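GEOG 240, Unit 2: Reading a River Gauge
Instructor: Noemí Varela

Bring last week's notes on the Litard basin. Office hours start at 2 in the afternoon. 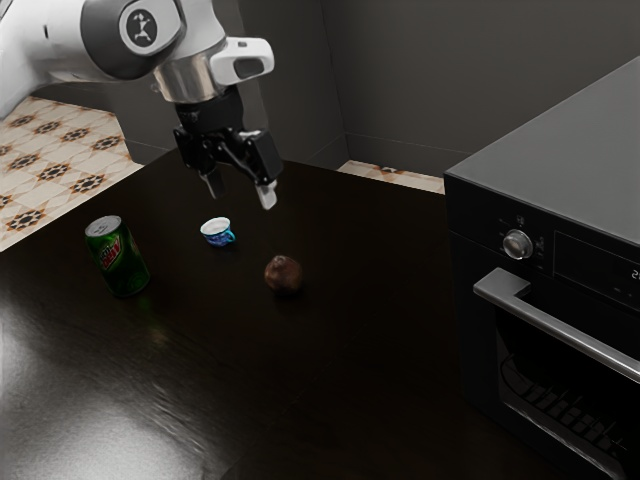
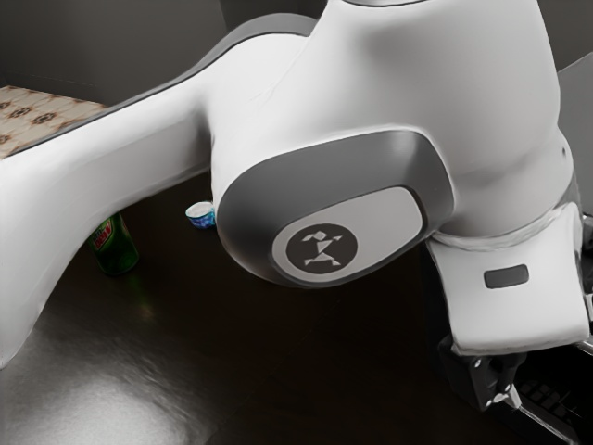
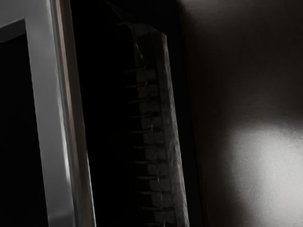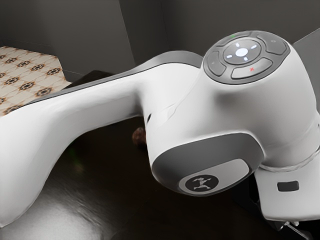
Stage is the height of the water above a fixed point. Discharge is the volume passing a point each second. A gauge reads stage. We get discharge from a rating curve, built from flow measurements taken at low, middle and high water.

The Litard curve is drawn from 40 measurements. The highest is 2,831 cubic feet per second, taken in June. Past that point the line is extended, so treat any value from it with care.

Silt and fallen trees change the channel, and the curve has to be checked again after a flood.

Reading: Mwaipopo, chapter 3, first 20 pages. Work problems 1 and 4 and show your units.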